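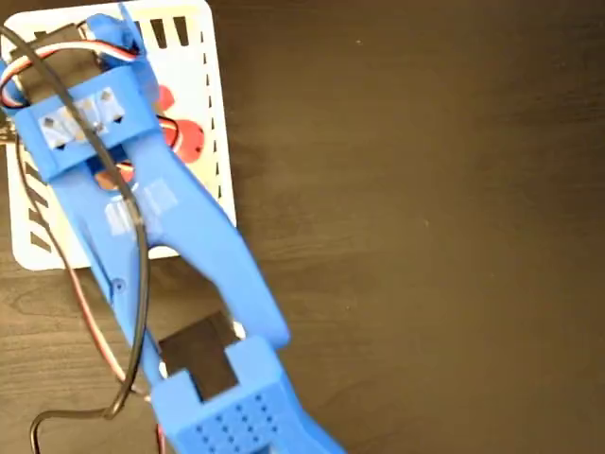
Quiénes somos

Tovum es una publicación digital en español sobre política de Oriente Próximo y el norte de África. Publicamos análisis, crónicas parlamentarias, reseñas de libros y traducciones de prensa regional. Nos ocupamos sobre todo de lo que ocurre entre una elección y la siguiente: cómo se forman los gobiernos, cómo se negocian los presupuestos, qué leyes quedan paradas en una comisión y por qué.

Empezamos como un boletín por correo electrónico que se enviaba a un grupo pequeño de lectores, casi todos estudiantes de árabe y periodistas que trabajaban por cuenta propia. El boletín recogía titulares de periódicos locales con un párrafo de contexto. Con el tiempo los párrafos se hicieron más largos, llegaron colaboraciones de fuera y el correo se quedó pequeño. La web conserva el nombre del boletín, que no es sigla de nada.

Qué publicamos

La portada se renueva en días laborables. Los textos largos salen cuando están terminados y no seguimos un calendario fijo para ellos. Las secciones actuales son las siguientes:

Análisis. Artículos firmados sobre un asunto concreto: una reforma electoral, una crisis de gobierno, el reparto de carteras en una coalición. El autor puede sostener una opinión, siempre que exponga los datos en los que se apoya y distinga una cosa de la otra.

Cámaras. Seguimiento de sesiones parlamentarias a partir de actas, retransmisiones y boletines oficiales. Es la sección menos leída y la que más trabajo lleva. También es la que más se cita en trabajos universitarios, según nos escriben los propios autores.

Quiosco. Traducciones del árabe, el turco, el persa y el francés, con permiso del medio original. Al pie figura siempre el título en su lengua, la fecha de publicación y el nombre del traductor.

Estantería. Reseñas de ensayo político, memorias e historia contemporánea. No aceptamos reseñas escritas por personas que hayan participado en la edición del libro.

Archivo y base de datos

Además de la revista mantenemos Loseo, una base de datos de consulta libre sobre partidos, coaliciones y cargos públicos de la región. Cada ficha incluye la denominación en la lengua original, una transcripción, la fecha de fundación cuando se conoce, las listas en las que ha concurrido el partido y las escisiones. En este momento hay más de 200 fichas revisadas. Las que todavía no han pasado por la segunda lectura llevan el aviso «en revisión» y conviene no citarlas.

Loseo nació de un problema práctico. En los textos que recibíamos, un mismo partido podía aparecer escrito de varias maneras, y a veces dos formaciones distintas acababan con el mismo nombre en español. Preparamos una lista interna para los correctores y después la abrimos al público. La última revisión general se hizo en agosto; desde entonces las fichas se corrigen una a una, a medida que hay cambios o que algún lector nos señala un error.

Los cuadernos Druvano son nuestra colección de monografías en PDF. Cada cuaderno trata un solo tema con más espacio del que permite un artículo, e incluye cronología, glosario y bibliografía. Se descargan sin registro. Los títulos publicados hasta ahora se dedican a las leyes de partidos, a los consejos municipales y a la censura de prensa en la segunda mitad del siglo pasado. El próximo tratará de los tribunales constitucionales.

Cómo trabajamos

La redacción está formada por 3 personas con contrato a jornada completa y 2 a media jornada. El resto de los textos procede de colaboradores externos, a quienes se paga por pieza según una tarifa que es igual para todos y que enviamos a quien la pida. En el último año publicamos a 58 firmas distintas, la mayoría residentes en los países sobre los que escriben.

Todo artículo pasa por una lectura de contenido y otra de lengua. En la primera se comprueban fechas, cargos, cifras y citas. Si una cita procede de una entrevista, pedimos al autor la grabación o las notas. Si procede de otro medio, buscamos el original, también cuando está traducida: hemos encontrado bastantes declaraciones que cambian de sentido al pasar por el inglés.

Aceptamos textos con seudónimo cuando firmar con el nombre propio supone un riesgo para el autor o su familia. En esos casos la redacción conoce la identidad de la persona y lo indica en una nota. No publicamos textos anónimos cuyo autor desconozcamos.

Las fuentes reservadas se admiten con el mismo criterio. Un dato que solo procede de una fuente sin identificar se presenta como tal, y si afecta a la reputación de alguien no se publica hasta tener una confirmación independiente.

Para la transcripción de nombres árabes usamos un sistema simplificado, sin signos diacríticos. Respetamos las formas asentadas en español y, en el caso de personas vivas, la grafía que ellas mismas utilizan cuando la conocemos. El sistema no satisface a todos los lectores —tampoco a todos los traductores de la casa— pero permite buscar un nombre y encontrarlo.

Financiación

Tovum se sostiene con las aportaciones de los suscriptores, la venta de cursos y los encargos de traducción que atiende Myung, nuestro servicio para editoriales y centros de investigación. Myung tiene contabilidad separada y sus clientes no intervienen en los contenidos de la revista. Cuando reseñamos un libro de una editorial para la que Myung ha trabajado, lo decimos al comienzo de la reseña.

No aceptamos dinero de gobiernos, embajadas ni partidos políticos, de la región o de fuera de ella. Tampoco publicamos contenido patrocinado. Las cuentas anuales pueden consultarse en el apartado Transparencia, junto con la lista de donaciones de entidades.

La lectura de la web es gratuita. Los suscriptores reciben el boletín semanal, tienen acceso a las charlas grabadas y pagan menos por los cursos. La suscripción se renueva cada año y puede cancelarse desde la cuenta de usuario, sin necesidad de escribirnos.

Correcciones

Los errores se corrigen en el propio artículo y se explican al pie, con la fecha del cambio. Las erratas que no alteran el sentido se arreglan sin nota. No retiramos artículos a petición de las personas mencionadas en ellos, aunque sí publicamos réplicas, que deben referirse a hechos y no exceder la extensión del texto al que responden.

Colaborar

Leemos todas las propuestas. Pedimos un resumen de un párrafo, una lista de las fuentes previstas y un texto anterior del autor, publicado o no. No hace falta ser periodista ni tener un puesto universitario. Los textos pueden enviarse en español, árabe, francés o inglés; si se aceptan, la traducción corre por nuestra cuenta.

No publicamos poesía ni comunicados de prensa. Tampoco artículos que hayan aparecido ya en español en otro medio.

Reproducción de contenidos

Los artículos propios pueden reproducirse sin fines comerciales, citando al autor y enlazando el original. Las traducciones de Quiosco quedan fuera de esta autorización, ya que los derechos pertenecen al medio de origen. Para usos docentes de los cuadernos Druvano no es necesario pedir permiso. Los datos de Loseo pueden descargarse en formato de tabla desde la propia base.

Para propuestas, correcciones y consultas sobre suscripciones, utilice el formulario de la página de contacto e indique en el asunto el nombre de la sección.

Página actualizada el 2024-04-03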